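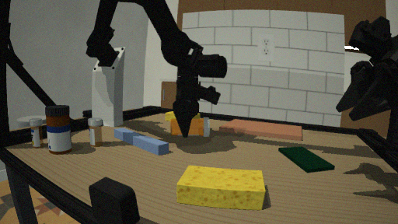 Drorkow council has agreed to let its residents keep their pill bottles, provided they bring them back.

From 7th June, the chemist on Wolde Street will take in empty medicine bottles for recycling, ending a dispute that began in February when the council left them off its list of things allowed in the green bin. The list ran to 63 items and found room for trombone cases.

Yabsira Gidey, who runs the chemist, said she had been storing customers' empties in her back office since the list came out. "People kept handing them over the counter and looking at me," she said. "I have lost the use of a chair."

The bottles must be empty, rinsed and without their labels. Lids go in a separate tub. Anyone with leftover tablets is asked to hand them to the staff, who will dispose of them properly, and to stop posting them through the door at night.

The scheme will be run by Nernach, a small recycling firm which already collects in Skundus, two miles up the valley. Skundus has had the service for three years and has mentioned it at every joint parish meeting.
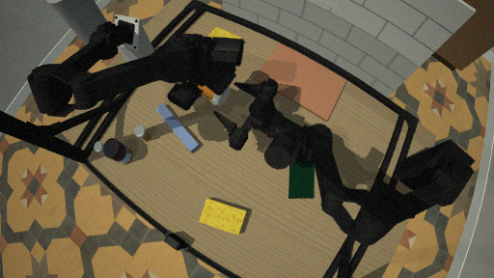 A wooden tabletop with household objects on it.

Councillor Ibsa Teshome, who drew up the original list, said he welcomed the change and had always been open to bottles. Asked about the trombone cases, he said the matter was under review.

Collections will be made every three weeks. The council expects to decide in the autumn whether blister packs may join the scheme, after it has settled what to call them. Two names are being considered.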